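Home | Boards | Tooling | Perception | Log in
Search this board...

Wrist cam: depth goes to junk over plain table

jqueiroz
Running the Flellach stack, arm over a pale grey-white surface. Stereo matcher gives me holes everywhere, then the planner thinks the table is 21 mm too high and stops. Confidence cutoff is at 200. Tried 606, worse.

Gripper open, nothing in it. Big blurry grey thing on the left too, matcher locks on to that and the fingers just fine.

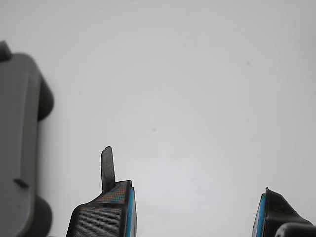 Reply 1 - telldale_nat
No texture to match, only two tiny specks in all that white. Cutoff wont fix it. Fit a plane from your calibration and feed that to the planner.
- Natalia Robles

Reply 2 - delic_fan
Disagree, hard coded plane bites you the first time someone bumps the table. Mask the fingers first. Your smoothing term is probably dragging finger depth out over the blank part.

Reply 3 - telldale_nat
Masking is fine but then you have no depth at all in the middle. Still need a plane from somwhere

Reply 4 - jqueiroz
Masked fingers, error dropped a lot. Left side still bad. Will try the plane tonight and post the config

787 views | 4 replies | Share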